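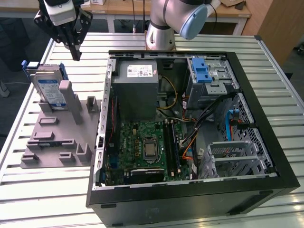
## Gripper trial checklist: desktop teardown cell

Checked by: Ah-rin Bang
Second check: Kyung-tae Geum
Fingers under trial: Raltis long pair, against the Drenville short pair

### A. Before power on

- [x] Case on its side, side panel off, interior up
- [x] Fixture plate to the left of the case
- [x] Finger bolts marked with paint pen
- [ ] Spare fingertip pads at the bench. *Comment: two short. Crescencio has the order form.*
- [x] E-stop tested from both sides of the table
- [x] Speed limit set to 300 mm/s for all first runs

### B. Wrist camera

- [x] Housing tight on the wrist, no play by hand
- [x] Calibration file loaded matches the finger set. *Comment: the short-pair file was still loaded this morning. Add the finger set to the file name.*
- [ ] Exposure fixed. *Comment: bare metal in the case throws glare back. Try 3000 microseconds and compare with auto.*

### C. Drive grip
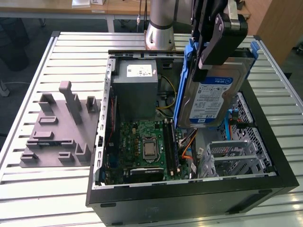

Drenville, July

Grip check on the WD Blue 1.0TB drive in its blue carrier, long fingers fitted.

- [x] Drive held clear of the case, close to upright
- [x] Grip force 40 N, same value for both finger sets
- [x] No marks on the label after release
- [ ] Drive returns to the same angle each time. *Comment: it rocks a little on the long pair. The short pair was stiffer but hit the cage twice on approach. I would keep the long pair and add a stop -- Kyung-tae Geum agrees.*
- [x] SATA cables clear of the fingertips on the way up

### D. Power supply approach

- [x] Approach from directly overhead, fingers pointing down
- [x] Pause above the top edge of the unit before closing
- [x] Yellow wires outside the closing path
- [ ] Jaw opening confirmed with calipers. *Comment: the controller reading and the calipers disagree by a millimeter. Tarmo Grīnberga to rerun the zero routine.*
- [ ] Lift test. *Comment: hold until the jaw reading is fixed.*

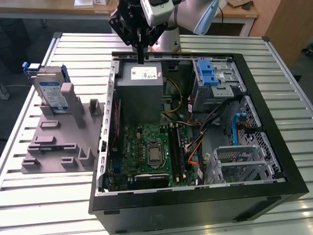 **Can the drive and the power supply be tested with one finger set?**

Use the long pair for both, as long as the jaw zero is redone between the two parts. The short pair needs its own approach path for the drive and a separate sign-off.

### E. Close out

- [x] Arm parked, brakes on
- [x] Run log copied to the Trolwood folder
- [x] Cycle count entered: 700
- [ ] Fingertip wear photographed -- left for the afternoon shift

Open items: pads, exposure, drive angle stop, jaw zero, lift test, wear photos. Recheck C and D after the zero routine and initial this sheet again.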